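Workshop tips: rules for a bench arm, and which ones earn their place

Every small shop that buys an arm gets a binder with it. Ours from Briltton ran to 18 sections, and I'd bet most of them were written by someone who has never swept a floor. I still don't believe an arm saves a small shop much time on sorting parts. If you're going to run one anyway, these are the rules I'd keep.

Clear the table to the parts you're working with. Coffee, phones and rags go on another bench. The binder calls this "zone hygiene" and gives it four pages.

Treat capacitors as charged until you've put a meter on them. Salvaged ones especially. A gripper doesn't care, but you will when you pick one up after it. Watch shiny plate too, as glare can fool a camera. 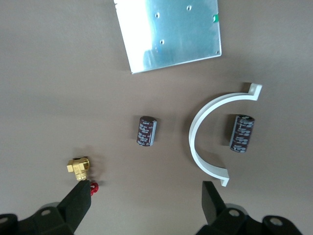 Stand round parts on end only if the table is level and nothing is going to bump it. I lay mine down in a shallow tray with a rim. Brass fittings get their own tray, however sure the salesman is that the software can tell them apart.

Test the emergency stop every morning with the arm moving slowly and nothing in the jaws. A stop that has never been pressed is a decoration. And make sure the one you test is wired in - we keep spare buttons in the parts drawer, and they look every bit as official as the live one.

Two arms over one mat need an agreed border, or one waits while the other works. Trokis sells a "shared space" add-on for 883 dollars. I've read the sheet twice and can't find what it does that a slow speed setting doesn't.

Tie cables back where they cross the table. Write down who changed a speed setting, and at what time.

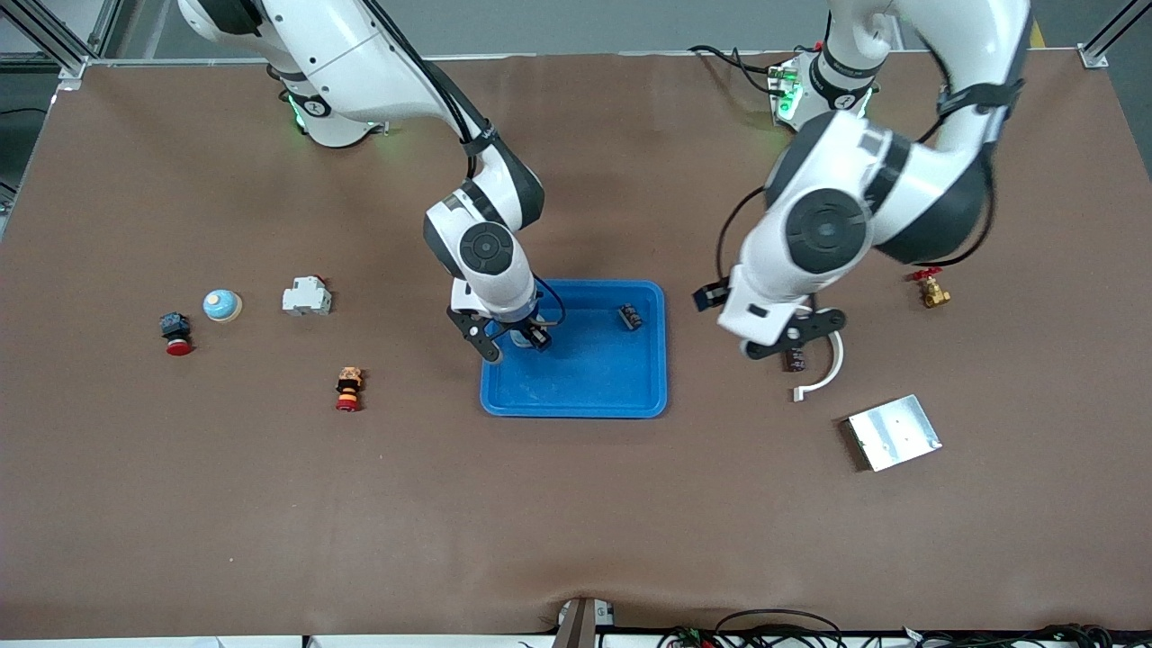
Dymphna Scanlon wrote in to say I'm too easy on the slow speed setting. Her shop ran that way until January, and people got so used to the arm creeping along that they started reaching past it. She now has a painted line on the floor and a rule that hands stay behind it while the power is on.

I'll grant her the line. The rule is only as good as whoever is on shift at 4:30 in the afternoon.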